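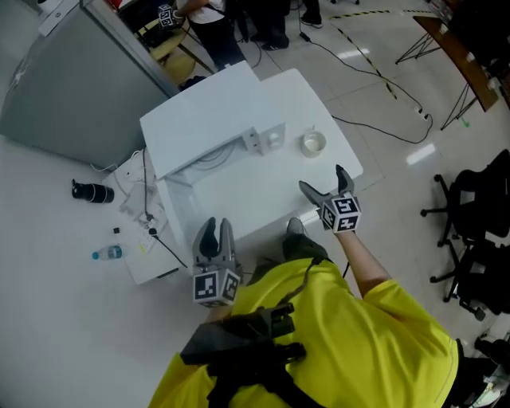
*Yellow shirt, white table, a gripper in each hand*

Mon 6 November

I have now read the "About Us" pages of three project management firms, and I couldn't tell you what any of them does on a given day. Culside is "committed to partnership." Dreltulik "walks alongside" its clients, which sounds tiring for everybody. Brurnholm used 842 words and I found one verb I could picture someone doing. It was "invoice."

We need an outside firm to run our office move in February, so I'm not reading this stuff for fun. What I want to know is dull. Who picks up the phone? What happens when the electrician is a week behind? Do I pay for the week?

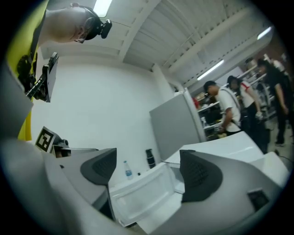

*Glasses, head camera, same yellow shirt*

Štěpánek was the only one with a price list, and it was 8 pages down in a PDF. I'll give them some credit for that. Then the last page told me they treat every client like family, and I've seen how some families handle a deadline.

I've sent all four the same short email asking for a sample schedule and the name of the person who'd be on site. Culside has replied already, with a brochure.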